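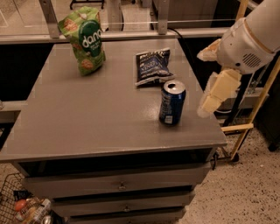

Lutorden Robotics Software Stream
Week 3 notes: From pixels to a pre-grasp pose
Handout revised January 18, 2020

What we cover this week

Last week we finished with a list of detected objects and a confidence score beside each one. That felt like a big step (it was!), but a list of objects doesn't move an arm. This week we build the middle of the program, the part that takes a detection and turns it into a place for the hand to go. By the end of the lab your code should bring the open gripper beside a chosen object and stop there. Closing the fingers is next week's job, so please leave the close command commented out.

We'll be using three packages all term, so get used to the names. Skulow does perception, Lowther does planning, and Hament is the controller that talks to the joints. They pass messages to each other and none of them knows much about what the others are doing. I love this arrangement, because you can pull one out, feed the next one a recorded message, and find out which one is misbehaving.

1. Finding the surface first

It's tempting to go straight for the objects. Find the flat surface first. Skulow fits a plane to the depth points, and everything that sticks up out of that plane becomes a candidate object. A dresser top is a good place to practise: it's broad, it's level, and it has a square corner that gives you a clear edge to check against.

Two things will trip you up. The first is shine. A grey painted top with a bit of gloss throws back the overhead lights, and depth readings in those pale patches can be noisy or missing altogether. Fill small holes, leave big ones marked as unknown, and never let the planner treat unknown as free space.

The second is glass. A glass-topped counter behind your work area lets the camera see straight through to the floor, so the depth map may report floor where there is a solid sheet at elbow height. Put glass into the collision model by hand. Yes, by hand – it takes a few minutes and it saves an arm.

2. Three objects, three kinds of trouble

The practice set is a can and two snack bags, and each one behaves differently in the point cloud.

The soda can is the friendly one. It's close to a cylinder, it stands upright, and the fit usually settles quickly. The silver top is the awkward bit, being bright metal, so fit the cylinder to the painted side and work out the top from the known height.

The green bag with "dang" on its label is standing up with a slight lean. Don't assume that upright means vertical! If you fit a box lined up with the room, the box comes out fatter than the bag and your fingers open wider than they need to. Fit the box to the bag's own main direction.

The navy bag is lying flat and it's the hardest of the lot. It barely rises above the surface, so a careless height threshold wipes it out along with the plane. The silvery patches add more speckle. And the creases break up the lettering, so a text reader won't rescue you here. Use colour to find the outline, then go back to depth for the height.

3. Choosing the pre-grasp pose

A pre-grasp pose is where the hand waits, open, before the final approach. We want it near the object, clear of everything else, and lined up so the last move is short and straight.

For the can, Lowther proposes a ring of side approaches and scores each one. With the arm coming in from the right and the can near the right-hand edge of the top, the approaches from that side score best by a long way. The bags are on the far side of the can, so a hand arriving from the right doesn't have to cross over them.

Settings for the lab:

Standoff from the can's surface: 90 mm
Speed limit on the final approach: 5 per cent of maximum
Lowest detection score we act on: 92 per cent
Planning attempts before giving up: 175

If Lowther uses all its attempts, read the log before you raise the limit. Nearly always the goal pose is inside something, often the edge of the surface because the plane fit came out a little high.

4. What the controller needs to know

Hament takes a path and a set of limits. It doesn't know what a can is and it doesn't need to. What it does need is the true shape of the hand. Our model uses a simple block for each finger segment, and it has to be the open shape, because the open hand reaches out a good deal further than the closed one. Several groups last year planned with the closed model and got lovely paths that clipped the tabletop.

Also load the surroundings off to the side. Wooden poles with a crossbar at tabletop height are thin, and thin things vanish when the voxel grid is too coarse. Cables are worse. Draw a fat box around a hanging cable and plan around the box.

5. Lab steps

Start Skulow and save one frame of depth and colour.
Show the fitted plane over the colour view and check it at the front corner.
List your candidates. You should get three on the tabletop. If you get two, look at your height threshold.
Choose the can and ask Lowther for its best five poses.
View them all before running any. Turn the model around and look from behind as well.
Run the top pose with Hament at the low speed limit, one hand on the stop button.
Save the joint log and the planned path together in the same folder.

Then do it all again with the leaning bag as the target. The can is now something to avoid, and the scores change a lot – this is my favourite part of the whole lab, so leave time for it.

6. To hand in

One page, plain text is fine. Give the planned and measured hand positions at the end of the can run and the difference between them. Tell me which part of the pipeline you think caused most of that difference and what you looked at to decide. A well-argued wrong guess gets good marks.

Reading for next week: the force limits chapter of the Hament manual, and the section on soft fingertips.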